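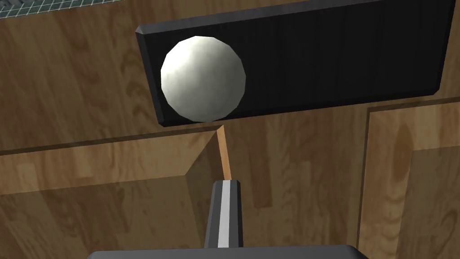
White sphere, black ribbed board. Computer render.

Nov 14, 2023

I spent most of July reading up on the Battle of Clultcombe, which lasted less time than it took me to find the parking lot.

If you grew up outside the valley you have probably never heard of it. The short version goes like this. The town of Lerkholm had a toll bridge over the Lam. The Abbey of Dolora, upstream, had a ferry and a strong feeling that God preferred ferries. After years of lawsuits, the abbey sent its tenants down one wet morning to take the bridge, and the town sent its militia out to meet them in the meadow at Clultcombe. Two hours later it was over and both sides went home to write accounts of how they had won.

The town's account was written by a clerk who was not there and says so on the first page, which I found refreshing. He gives the enemy 9 companies. The abbey's chronicle admits to 4, then mentions in passing that one of them got lost and spent the day in an orchard. I believe the orchard. You don't make up an orchard.

Where the two versions really part ways is the river. The clerk has the abbey's men driven back into the Lam and drowning in great numbers. I have stood in the Lam. It came up to my shins, and I am not tall. To be fair, the mill weir has been gone a long time and the channel was moved when the railroad came through, so maybe there was a proper river there once. The old estate map shows a wide bend just south of the meadow, colored in a very confident blue. It also shows a hill that does not exist, so I am keeping an open mind.

The walk itself is pleasant enough. You start at the church, go through the kissing gate, and follow the hedge until you reach a stone with a plaque on it. The plaque is in the wrong field. The local history pamphlet explains that the farmer who owned the right field wanted rent for it, so the stone went next door, where it has been misinforming people since my grandparents' day. There are 8 lines of inscription and the last one is mostly lichen.

What I can't find anywhere is what happened to the tolls. The bridge stayed open, the ferry kept running, and the lawsuits picked up again that same winter as if everyone had just stepped out for lunch. The abbey's account rolls have a payment for "bread and mending" dated the week after – no names, no number of men. I would trade the whole chronicle for one more page of that.

The rolls are kept at Dolora and can be seen by appointment. My appointment is in the spring. I've been told to bring a pencil and a sweater.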